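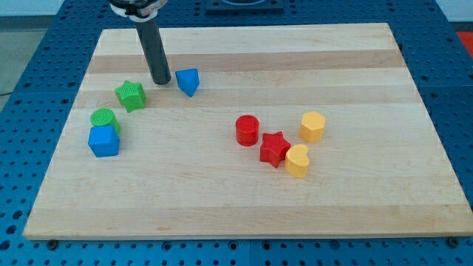
The blocks on their maple board, with the gripper down by the blue triangle.

So I'm 31 demos into teaching Orus to pick these up, all by remote control, and my thumbs are killing me! The cylinders are easy. The stars are awful (I keep coming in at a bad angle and having to back off and try again), and I toss any run where I dither too long. The goal is 300 by the end of March, which felt very doable before I started. More coffee, then back to the heart.

Recent posts
Moving the bench to Arstead
Why I gave up on hand guiding
Orus gets a new cable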